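Progress report to the Stedel Fund, Household Tasks grant
Prepared by Nazanin Abbasi, Hatach
17 February 2019

Last October we told you the arm would be stacking dishes by winter. It is winter, and it stacks dishes. Whether you would want it in your kitchen is another matter, and we have kept that for the second page of every report so far. This time it goes on the first. 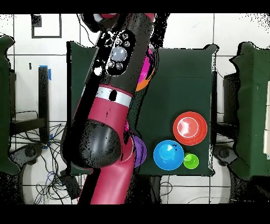
The budget line for tableware came in well under plan, plastic being what it is. The line for labor did not. Miloslav Vondráček rewrote the grasp planner twice, the second time to undo most of the first. We logged 1656 attempts at putting one dish into another, and 736 of them ended the way a person would have wanted. A bored eight-year-old would beat that, but would also wander off by lunch, and the arm at least stays where it is bolted.
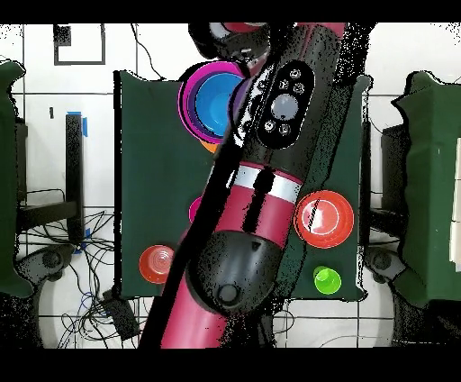 Nesting by size remains the hard part. Trumo, the planner, picks the next dish by how much of it the camera can see, and the arm has a gift for standing in front of whatever it needs. We have spent more hours on this than on the gripper. A blue cup inside a purple one inside a magenta one is a good result by our standards, and then there is still a small red cup sitting by itself near the edge of the cloth, to be dealt with. Estrella, the older planner, would have gone for the big bowl first and built on that.

Speed is what it is. Grant money left for this phase is $4000, and we would like to spend it on a second viewpoint and on Miloslav's time, in that order, with his grudging agreement.

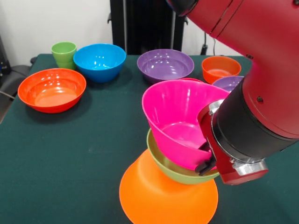
We also owe you an answer on washing up. No – not this year. Stacking comes first, then clearing a table that people have eaten at, and water last of all. The other 2 milestones stand as written in the proposal, except for the word "effortlessly," which we ask to withdraw.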